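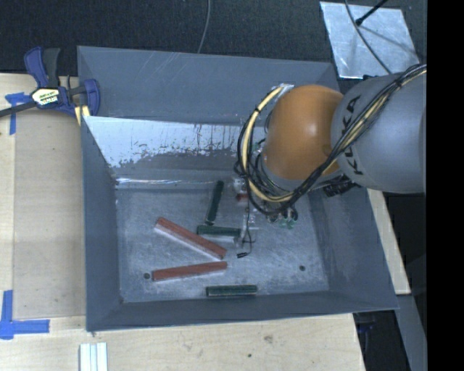
1/ Soundbar week, day one

OK so I finally gave up on my TV's built-in speakers. Every movie was the same: can't hear a word anyone says, then a car door slams and the dog leaves the room. Picked up the Nurnotell bar on Friday and I have thoughts.

2/ Setup

One HDMI cable into the eARC port, one power cord, done. Except my TV had eARC switched off by default, buried 3 menus deep under "expert settings," so I spent half the evening thinking I'd bought a dud. Check that first!

3/ Dialogue

This is the part I paid for and wow. There's a voice mode with 3 levels. Level one does almost nothing, level two is great, level three makes everybody sound like they're calling in from a tunnel. I've left it on two and I finally turned the subtitles off.

4/ Bass

No separate sub, and you can tell. It's fine for regular TV and most music, but big explosions come out as more of a thud. I've got the old Lengyel sub in the closet (the one I was using back in August) and no, it won't pair. There's no sub output on the back either. Kind of a bummer.

5/ The remote

Tiny, shiny, already lost it once. The volume goes up in steps that are way too big at the low end, so late at night I'm stuck between "whisper" and "hello neighbors." The app has a finer slider but I don't want to unlock my phone every time an ad comes on.

6/ Lip sync

A little bit off on my streaming box, perfect on the Blu-ray player. I set the audio delay by hand to 132 ms and now it looks right to me. Your number will be different, so just play a talk show and nudge it until the mouths match.

7/ What about the Brirnov?

A bunch of you asked. I heard it at the Nitivstead store and it's wider and fuller, no question. It's also really tall, and on my stand it would block the TV's remote sensor. If your set is on the wall, go listen to both.

8/ Keeping it?

Yep, for now. I sit 12 feet back in a room with a rug and a big couch, and it fills the place fine. Music test tomorrow, send me songs with good bass lines.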